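Relatório de progresso ao financiador
Projeto Fitstead: planejamento de preensão em prateleiras
Setembro de 2022

O período foi dedicado ao planejador de movimento e ao módulo de percepção, ambos ainda em simulação. O plano de trabalho previa começar os testes no robô físico em julho. Não começamos, e não recomendo fixar nova data com os resultados que temos.

O número que circulou na última reunião com a Nirnbridge precisa de contexto. Das 2685 tentativas executadas, 1139 foram registradas como sucesso pelo avaliador automático. Esse avaliador considera sucesso qualquer contato estável entre os dedos e o objeto durante 8 quadros. Um livro preso contra o fundo da prateleira satisfaz o critério sem ter saído do lugar. Pedi ao Caradog Gwilliam que revisasse manualmente 60 dos casos positivos, e a discussão sobre quantos merecem o rótulo continua aberta.

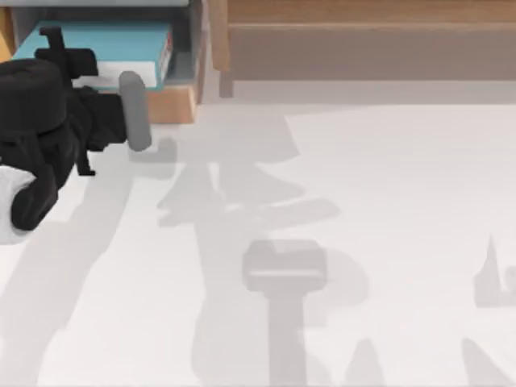

Libor Holub

O livro azul-claro deitado na prateleira é o caso que mais nos ocupa. A garra preta passa na frente dele e encobre a maior parte da metade esquerda, e o estimador de pose completa o que não vê com uma confiança que não me parece justificada. A almofada cinza do dedo fica quase na altura da borda inferior de madeira, onde a margem de colisão do planejador deixa pouco espaço para corrigir um erro de pose. Aumentar a margem faz o planejador desistir. Reduzi-la produz trajetórias que eu não executaria com hardware de verdade.

As sombras são outro problema. A do braço se espalha pelo piso branco com contornos recortados, e a segmentação trata trechos desse tipo como obstáculo. A equipe da Slanina propôs treinar de novo com mais variação de iluminação. Pode ajudar, mas a mesma proposta já foi feita para os reflexos, e o ganho medido ali desapareceu quando trocamos a semente do simulador.

Quanto às ferramentas, o Cludska, nosso sistema de registro e reprodução, está em uso diário e é a entrega mais sólida do período. Permite repetir uma tentativa a partir de qualquer passo do controlador. Falta gravar o estado interno do planejador, sem o qual ainda não separamos falhas de percepção de falhas de busca.

Para o próximo período, proponho:
Substituir o critério de sucesso por deslocamento e elevação do objeto, e recalcular todos os resultados já comunicados.
Gravar o estado do planejador no Cludska.
Suspender a integração do módulo de aprendizado até existir uma linha de base confiável.

A taxa vai cair com o novo critério. Peço que os valores anteriores não sejam citados em material externo até a revisão terminar. Não solicitamos verba adicional neste momento.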